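What Your Kidneys Do

You have 2 kidneys. They sit towards the back of your body, one on each side of your spine, just under the lowest ribs. Each one is shaped like a bean. A grown-up's kidney is a bit bigger than a computer mouse. Yours are smaller and will grow as you do.

The job

Kidneys clean your blood. As your body uses food and repairs itself, it makes waste. One kind of waste is called urea (say "you-REE-a"). It is made in the liver when the body breaks down protein, the part of food found in eggs, beans, fish and meat. Urea goes into the blood. If too much of it stayed there, you would become ill.

Blood flows into each kidney through a tube called the renal artery. "Renal" is the word doctors use for anything to do with kidneys. Cleaned blood leaves through the renal vein.

Inside a kidney

Each kidney contains a very large number of tiny filters called nephrons. They are too small to see without a microscope. A nephron works in two steps.

Step one: water, salts, sugar and urea are pushed out of the blood through a very fine sieve. Blood cells are too big to go through, so they stay behind.

Step two: the liquid runs along a thin, twisting tube. The wall of the tube takes back what the body needs. All of the sugar normally goes back, and so does most of the water and salt. Most waste carries on along the tube.

What is left at the end is urine, or wee.

Where the urine goes

Urine leaves each kidney through a tube called a ureter and trickles down into the bladder. The bladder is a stretchy bag made of muscle. When it has 275 millilitres in it, many adults notice that they would like to find a toilet. Children have smaller bladders and notice sooner.

Why the colour changes

If you have not drunk much, your kidneys save water. The urine is then dark yellow. If you have drunk plenty, they let more water go and the urine is pale. Some foods change the colour too. Beetroot can turn it pink, and some vitamin tablets make it bright yellow.

The message to save water comes from the brain. It is carried in the blood by a chemical called a hormone.

When kidneys do not work well

A person can live with one healthy kidney. If both stop working properly, a machine can clean the blood instead. This is called dialysis. Some people have a transplant, which means they are given a kidney by another person. 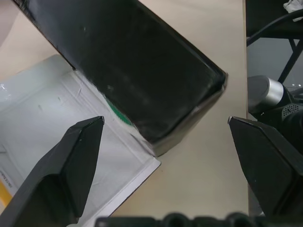 Sasdale Children's Kidney Team

Words to know

Bladder: the bag that stores urine.
Dialysis: cleaning the blood with a machine or with a special fluid.
Nephron: a tiny filter in the kidney.
Renal: to do with the kidneys.
Urea: waste made when the body breaks down protein.
Ureter: the tube from a kidney to the bladder.

If you are coming to see us

You may be asked for a urine sample. You wee into a clean pot, and a nurse tests it with a paper strip. The coloured squares on the strip can show whether there is sugar, protein or blood in the urine. You can ask to see the strip.

Written by Femi Okoro. Checked by Oľga Bartoš, children's kidney nurse.
Last reviewed 5 May 2021. Leaflet 378.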